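Home | Shop | Teaching packs | News | My account | Help

Grarulora changes how teachers receive their downloads

From July, customers of Grarulora will find all their teaching packs in one place on the website. The company, which sells printable lessons for primary and lower secondary schools, has announced that download links sent by email will be replaced by a personal library page. The library is already open for testing, and old customers can enter it with the same email address and password that they use in the shop.

Until now, each order produced a separate message with a link, and the link stopped working after 5 days. Many teachers bought a pack in the holidays and opened the message only when the school year started, so they had to write to the support desk and ask for a new one. In the last school year the desk received 917 requests of this kind.

"It was the most common question we had, and the answer was always the same," says Anastasia Sotiropoulos, who manages customer support at Grarulora. "A teacher who prepares a lesson late in the evening does not want to wait for us until the morning. With the library she can take the file again by herself, as many times as she needs." 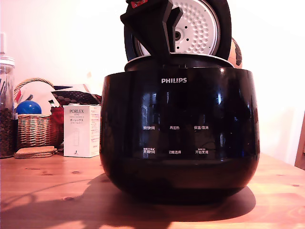 The new page was built together with Rilero, a small software firm which also looks after the payment part of the shop. Packs are sorted by subject and by school year, and there is a search box for titles. When a pack is corrected or gets extra worksheets, the newer version appears beside the old one, and the customer can choose which to save. There is no additional charge for updates.

Schools which buy a shared licence will have a slightly different arrangement. One person in the school is named as the licence holder and can invite up to 9 colleagues. Each colleague receives a separate password. If a teacher leaves the school, the licence holder can give the place to another person without contacting the company.

Printed materials are not affected. Flashcards and wall posters will still be sent by post from the Flaltley warehouse, and the delivery time remains 4 working days. Orders that contain both printed and digital items will be divided, so that the files can be used immediately after payment – the parcel follows later.

Packs from the Vlachopoulos reading series, which Grarulora took over last year, are not yet in the library. Sotiropoulos says that these files have to be renamed and checked one by one, and that they should be added before the autumn term. Customers who own packs from this series can continue to use the old download form, and they should keep their order number ready.

The old email links will be switched off at the end of July. Purchases made with a guest account must be connected to a full account before this time, and the form for this is on the Help page.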